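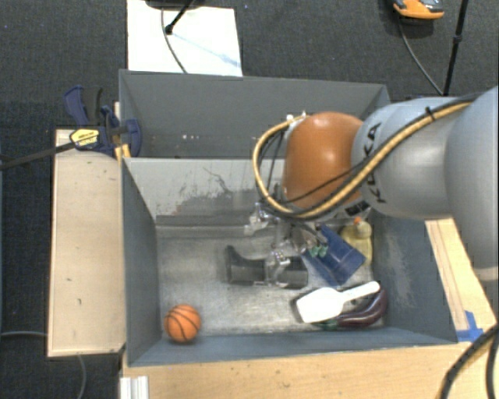
Bin picking, with a KUKA arm over the toy basketball, the bottle and the eggplant with a scoop on top of it.

I have a kitchen drawer that I've been meaning to sort since we moved in. It has a potato peeler, dead batteries, birthday candles, and a whisk that catches on everything else whenever I open it. So when people ask me why I get so worked up about robots picking toys out of a bin, I tell them about the drawer. It's the same job! Stuff is lying on other stuff, you want one piece of it, and you want the rest to stay where it is.

I spent an October afternoon at Bruvard watching exactly this, and I've been boring my family with it ever since. Aivar Avotiņš runs the picking work there and was kind enough to let me stand around for hours asking things he has surely been asked before.

My main question was the one in the title of half the posts on this blog: can it do chores yet? His answer was "some of one chore," and I think that's fair, and also more exciting than it sounds.

Take the scoop and the eggplant. The scoop is flat plastic with a skinny handle. The eggplant is curved and glossy, and the scoop is lying right on it. If you or I reached in we'd pinch the handle, lift, and never think about it. For a gripper with hard metal fingers, every part of that is a decision. Go for the handle and the wide end may swing. Go for the blade and you may be pushing down on a smooth curved thing that would love to roll. I watched one grab where the fingers closed beautifully, came up beautifully, and were holding nothing at all. The next one got it. I cheered out loud, which I don't think they're used to.

The bottle was my favorite though. It's see-through yellow with a little orange cap, and it was up against the wall of the bin. Anything see-through is hard for a camera to judge, and anything against a wall leaves you no room for a finger on that side. Aivar told me they'd made 300 attempts on bottles near a wall and 200 of them worked. Two out of three! I went home and thought about that number for a long time. For a research bench I find it thrilling. For my dishwasher it means I'm buying new glasses by the weekend.

The running total for all objects, by the way, was 1469 picks when I left. I wrote it on my hand.

What surprised me most was how much of the afternoon had nothing to do with the clever part. Cables, mostly. The hose on that arm makes a big loop by the wrist, and once I'd noticed it I couldn't stop watching it. Your arm keeps all its plumbing on the inside and you can stick your hand down the back of a couch without snagging anything. I have new respect for elbows.

The bin itself helps a lot too, and I don't want to skip over that. It's clamped, it has straight sides, and things stay inside it. My house has very few places like that. When my friend Myrtle Lindgren read a draft of this she wrote back, "So it can tidy a bin. Can it find the bin?" No, Myrtle, it can't. She folds sheets for a guesthouse in Vancombe and she is not worried about her job. I asked her what she'd hand over first and she said matching pillowcases, straight away, before I'd finished the question.

And pillowcases are a good next step up, because cloth has no shape you can count on. A toy basketball is a ball from every side. A pillowcase is a different object each time you drop it. Gallardo, a commercial laundry near her, tried out an automatic sorter last spring and kept it for towels only. I'd like to go and see that one if they'll have me.

So where I've landed, for now: picking one hard thing out of a small mess, yes, often enough to be fun. Putting it away in the right spot in a strange kitchen, not that I've seen. I'd have said no to both when I started this blog 3 years ago - and I'd have been pretty smug about it.

Next month I'm hoping to write up the Gusadari kit, the little desktop arm a reader offered to lend me. If it shows up, it's getting the whisk first.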